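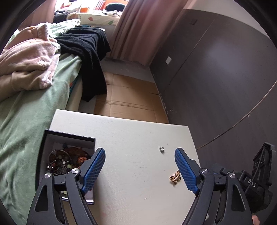
Ilse Kleinschmidt wrote:

> Are the pivots on the Sira fingers meant to have any play in them?
> Mine rock sideways when I squeeze the trigger slowly, and thin
> parts roll off the pads before the grip closes. I have the screws
> as tight as they will go without binding. I'm on the stock pads and
> a 500 mm cable. Also, does anyone still have the drawing for the
> Bhardwaj linkage? The link on the list page is dead.

Some play is normal, sideways rock is not. On my build the cause was the washers. The Cundis kit ships one per pivot and the stack needs 2, one each side of the link plate. With only one fitted, the screw pulls the plate over before it takes up the clearance, so tightening makes it bind on one side and still rock on the other. Back the screw off, add the second washer, then tighten until the finger just holds its own weight when you tip the tool over.

I went to blue textured pads on both fingers in November and have left them on. For flat items on a hard table the pad angle matters more than the grip force. If one pad meets the table first, it pushes a ring or a brooch along instead of getting an edge under it. I shimmed the housing end up to 3 mm before both tips touched together – check yours with a strip of paper under each pad.

Small jewellery is a fair test if you need one. A plain ring lying flat is harder than anything with a raised edge, and chain is a separate problem that I haven't solved.

Keep the cable loop loose where it passes through the bracket. If it is pulled tight it drags on the housing and feels a lot like pivot friction.

I have the Bhardwaj drawing, revision 16, with the Trulotholm hole spacing marked in pencil. The scan is poor but the dimensions can be read. Will send it off list tonight. Which screw length did you end up using?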